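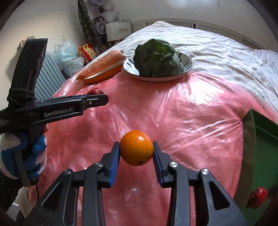 Cirow will record your robot's fruit practice, from the comfort of a bed

47 shares | 4 comments

Anyone with a robot to train and no wish to pick up oranges all day can now pay someone else to do it. Cirow, the recording service from Zandonard, opens to smaller customers in June, with a starter bundle of 100 recordings made by people working hand-held grippers in ordinary homes.

The sample set is fruit and veg on a bed. A sheet of pink plastic keeps things civilised, and the cast includes a carrot, some dark leafy greens and a good many round things waiting to be squeezed between ribbed blue pads.
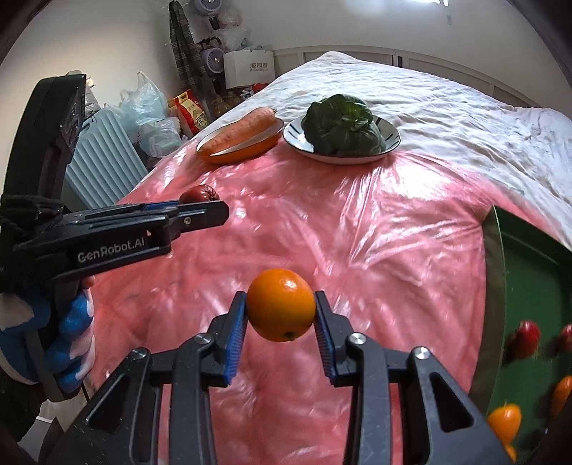
ROBOTS & AUTOMATION

"Customers used to ask for a tidy bench," says Wenche Westerberg, who runs the service. "Then their robots met a bedroom."

Buyers choose the objects and Cirow finds the room. Soft surfaces cost extra – a crumpled sheet is apparently a premium feature, and many of us have been giving it away. 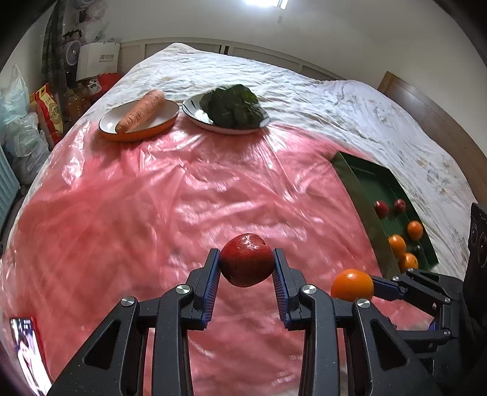 Delivery takes 30 days, and a clip where the operator fumbles stays in unless you ask for it to come out. Harish Chaturvedi of Proratwood, an early customer, asked to keep his. "I wanted the fumbles," he says. "My robot has plenty of its own, but these are better lit."

A second set, covering cutlery, is being recorded in Bråten.
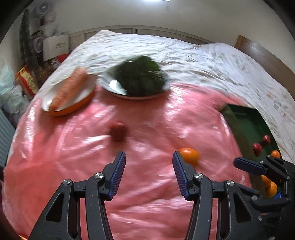
Fingers apart, with a tangerine close by and the carrot on its plate.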